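Workshop tips: planning the money for a bin-picking arm

The price of the arm is the easy part. Most small shops that go over budget do it on the things around the arm, so write those down first.

Start with the parts. Put a mixed handful of what you really handle into a metal bin and send that to the supplier for a trial. Long bars, short bars and shiny pieces all behave differently, and a quote based on one neat sample isn't worth much.

Price the gripper separately. Ask for the cost of spare fingers and how long they take to arrive. We allowed 500 for spares in the first year and used more than half of it by July.

Clamp the bin before you pay for a fixed frame. Ordinary bar clamps on a solid bench are fine while you are still moving things about. Once the position has stayed the same for five weeks, order the proper mounts.

Cables need a line of their own in the budget. They have to follow every bend of the arm without pulling tight or catching on the bin wall. Buy good brackets, keep a bag of 100 cable ties handy and check the loops every morning.

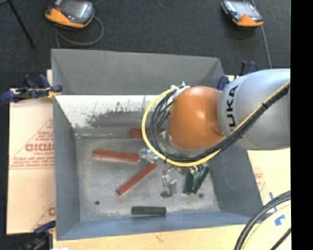 Bins wear too. A scuffed slope can change how parts slide, so keep a second bin of the same size and shape. Measure the inside, floor and walls both, and give those figures to whoever sets up the arm.

Our own list, without the arm, came to 1,725. Botond Pintér at Putero checked it and added training for a second person, which we had left out.

Before signing, ask:
Who pays for the trial?
Is the safety check included?
What does a call-out cost after the first year?
Can the gripper be changed without a visit?

Last updated 10 June 2025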